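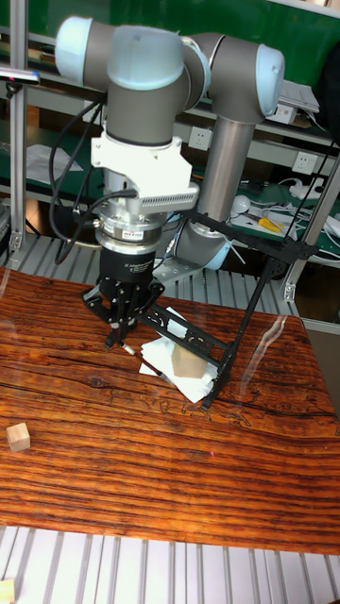
My neighbor told me I was wasting my time keeping a paper log of the electric bill, and that the power company already has a graph for it on the website. The graph goes back thirteen months. My notebook goes back to the June we moved in, and it has the notes in the margin, which the graph does not.

We use Bisov for power. I have no strong feelings about them. The bill comes by email, I write the number down, and I put a line next to it if something was different that month. "Mother-in-law here two weeks." "Freezer door left open overnight." "New storm door." It takes less time than making coffee.

What got me going on this again was the last bill. We used 3143 kilowatt-hours in a billing period that ran a few days longer than usual. The house is all electric and it has been cold, so I expected a big number, but that was the highest one in the notebook. The bill also went up by 166 dollars over the one before it. I wanted to know where it went before I called anybody.

I started with the water heater. It is a Jisard, older than our time in the house, and the dial on it was set higher than I would have set it. I don't remember touching it. I turned off the breaker, took the panel off, and moved both thermostats down to 120. Then I put the breaker back on and waited a day. Showers are fine. The dishwasher is fine.

Next I went through the rooms with a plug-in meter I bought a few years ago and mostly forgot I owned. It is a Flaka, a gray thing that sits between the plug and the wall. The television uses almost nothing when it is off. The old stereo receiver uses more than I liked. The space heater in the back bedroom is the one I should have looked at first. It was on low, behind the door, and had been keeping an unused room warm since the holidays.

I did the math on the heater three times. On low it draws 750 watts, and running all day and night that is 18 kilowatt-hours. Over a month it comes to more than 500. It doesn't explain the whole bill, but it explains a good piece of it.

The rest is the heat pump. When it gets cold enough outside, the backup strips come on, and those cost a lot more to run. I had the thermostat set to drop at night and climb back up in the morning, which is good advice for a gas furnace. With ours, the morning climb was kicking in the strips every day. I have stopped doing that. It stays at 67 now.

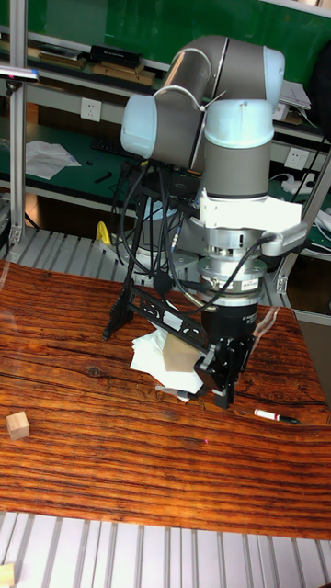 What I changed, and what I left alone

The heater is unplugged and in the closet. The receiver is on a power strip with a switch I can reach. I put new weatherstripping on the back door, a roll of Kpodo foam tape that was 4 dollars at the hardware store, and I can no longer feel air at the bottom corner. The attic hatch still needs something. I laid an old quilt over it for now.

I did not buy a smart thermostat. I looked at them and the one I liked was over 100 dollars, and I would rather see what the next two bills do first. I also left the dryer alone. We run it the same as we always have, and I am not hanging towels in the bathroom in January.

The first meter reading since all this was lower per day, but it was also warmer that week, so I wrote both things down. The next bill is due in a couple of weeks and I will add the number here when I have it.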